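车间小技巧：给装配工位加一台协作机械臂之前和之后

Kastari 车间从一月起把小件上料改为机械臂完成，原来的两名上料工转到检验和换型。以下是换岗过程中记下的做法，按工作顺序排列，适用于单臂、平行夹爪、小型方件的工位。

一、先在仿真里试，再动现场

新工件到厂后，先建一个最简单的仿真：一只手臂、一个方块，背景用单色。料架、护栏、灯光都不要放进去。工件颜色与背景拉开，夹爪与工件的相对位置一眼能看清。值班人员每换一种工件都要看一遍仿真，再去示教器上改点位。

需要核对的项目：
- 手腕到夹爪的朝向，与工艺卡上的角度是否一致；
- 抓取高度，指尖不得低于工件底面；
- 抬升之后的停留位，要避开检验员伸手的区域。 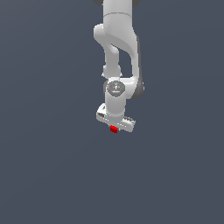
仿真中的手臂与红色方块，夹爪呈倾斜姿态。

二、倾斜姿态的处理

夹爪歪斜不一定是错误。工件摆放有转角时，手腕会跟着转；但若工件摆正而夹爪仍斜，应先查工具坐标系，再查工件坐标系。不要直接在点位上补偿。Kuldeep Maurya 接手夜班时，前一班在点位里补了 2 度，换型后全部作废，重新示教用掉半个班次。补偿值一律写在坐标系里，并在交接本上注明日期和工件号。

三、腕部视角与全景视角分开看

全景视角用来判断路径和干涉，腕部视角用来判断对中。两者不要在同一块小屏上来回切换，操作员容易把左右弄反。我们在检验台旁加了一块旧显示器，专放腕部画面。屏幕下沿贴一条胶带，标出左指、右指，新人不必再问。

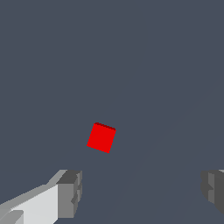 对中时看工件在两指之间偏向哪一侧，下降之前先修正横向，再修正转角。次序颠倒的话，转角一动，横向又要重来。夹爪张开量留有余地即可，开得过大，合拢时间会拖长节拍。腕部画面有透视，离得远的工件显得小，不能拿屏幕上的大小去估计间隙，间隙以卡尺为准。

四、岗位上的变化

上料工原来每班弯腰、转身的动作很多，现在主要是看屏、换料盘、填记录。体力负担下降，注意力负担上升，排班要相应调整：

1. 看屏岗连续时间不宜过长，与换型岗轮换。
2. 报警复位权限下放到班组，不必等维修到场；同一报警连续出现 2 次，停机叫人。
3. 原上料工对来料毛刺、变形最熟悉，来料抽检由他们定标准。
4. 手动上料的夹具不要丢，擦油装袋，挂在原工位背后。

第三条是 Zulkifli Menon 提的。他做手动上料多年，靠手感挑出变形件，机械臂没有这一步，变形件会一直走到压装才卡住。现在料盘进站前由他抽检，记录表加了一栏“棱边”。

五、记录格式

每班一页，写工件号、坐标系版本、报警代码、人工干预原因。“抓偏”“没夹住”“掉件”分开写，三者的查法不同：抓偏查坐标系，没夹住查指尖磨损和张开量，掉件查夹紧力和加速度。换型当班的 900 件单独统计，不与平时混算，否则看不出换型带来的波动。

指尖垫片用酒精擦，不用砂纸。垫片编号刻在背面，左右不可互换。

评论

老钳工：补偿写进坐标系这条同意。我们厂吃过一样的亏，交接本上只写了“已调”，调了什么没人知道。

Jostosetti：贴胶带标左右指的办法可以，不过油污重的工位胶带一周就翘，建议用记号漆。

阿泉：请问看屏岗多久轮换一次？我们这边工人反映眼睛比以前累，手倒是不酸了。

夜班小周：掉件我们最后查下来是加速度设高了，夹紧力一直没问题。表格分三栏以后才看出来。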